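4. Recording a seam-tracing set (Wurina contact kit, version 2)

By now your arm is homed and the wrist camera is streaming, so we can get to the part most people came for. The Wurina method learns how soft a surface is from the way the weave moves near the fingertip, and it needs a good range of presses to do that.

1. Choose an upholstered piece with a visible seam and set it where it can't slide.
2. Open the Pacheco panel and load the profile called "padded".
3. Jog the fingertip down until it just meets the fabric at the seam, then press Zero. 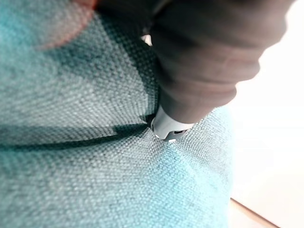
4. Set the number of presses to 246. It sounds like a lot, and you may be tempted to stop early, but in our trials at Arnent the softness estimates were still wandering at 72.
5. Press Record and let the arm work its way along the groove at its own pace.

Note: Coarse weaves are much kinder to the tracker than smooth ones. If you only have a plain fabric to hand, please read the Grarell appendix on adding a dot pattern before you begin.

Caution: Keep your hands clear of the finger while Record is lit, even during the pauses, which can last up to 20 seconds.

6. When the light goes out, raise the arm before you save the set.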